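Petden PA Hire: Grilletti Column Speaker Pair
For small concerts, talks, readings and open mic nights
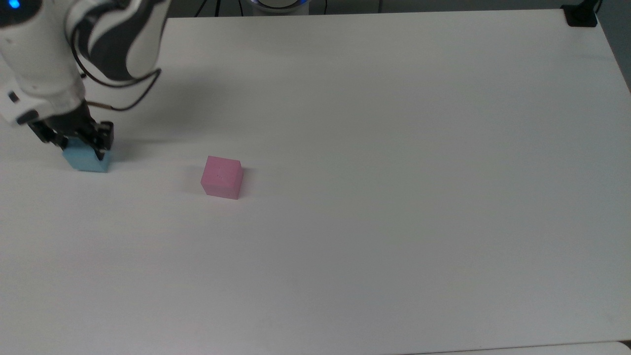 Every speaker on the hire market is sold as "perfect for any event." We don't believe it, and after renting these out to village halls and church concerts we can tell you where the Grilletti pair is good and where we'd talk you out of it.

Price: $75 per night, pair, with stands and cables
Collection from 3000 Maes Road, side entrance
Deposit: the same again, returned when everything comes back

What it does well
Speech. If you have a poet, a panel or someone calling raffle numbers, people in the back row will hear the words. It is also fine for a jazz trio or a folk duo who only need a little help. Each column splits in two and fits in the back of a small car.

What it does less well
Bass. The maker's leaflet says "full, rich low end." We have not found it. A drum kit with a loud bass player will leave these speakers behind, and turning them up makes it worse. Ask for the Fesilow set instead. It costs more and it's a pain to carry.

About that "smart room tuning"
You press a button, it plays a noise, a light comes on. Milan Van Loon and Hanneke Meijer, who do our sound checks, tried it on and off in three halls and couldn't agree on which was which. Leave it off.

In the bag
Two columns, two stands, 20 foot speaker cables, one power lead per column, small four-channel mixer. Microphones are extra. Bring your own extension cords, as ours tend to stay behind at venues.

What hirers told us
"Did the job for our choir night. Manual is useless." Debora Villa
"Clear on vocals. I wouldn't use it outdoors again, the wind took most of it." Remigiusz Szulc

Booking
April is filling up with spring concerts, so ask early. Pick up after 2 pm, return by noon the next day. Late returns are charged another night. We can deliver within 20 miles, but Lucian Ursu does the driving and he needs to know about stairs before he sets off.

See also: Fesilow two-way set with sub, wireless microphones, music stands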